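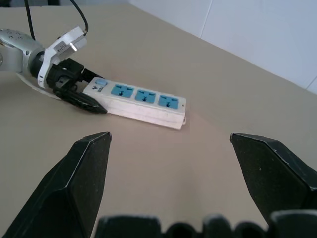

1/ Zemthorpe robotics club, Saturday. The task for the spring demo is plugging things in. We have two arms, one white power strip with blue sockets, and a black plug.

2/ Left arm works the plug. Right arm is meant to keep the strip from sliding. Rami Majali wrote the grip code for both.

3/ We want 300 recorded tries before we train anything. The first batch took all morning and we threw out 3 of them for bad timing.

4/ Nothing is live, by the way. The strip stays unplugged from the wall, club rule.

5/ Biggest problem so far is the angle of the plug. A small tilt and the prongs miss the slots. We're slowing the wrist down next week to see if that helps.

6/ Parts budget is over 400 now. If anyone at Hiria has spare finger pads, message me.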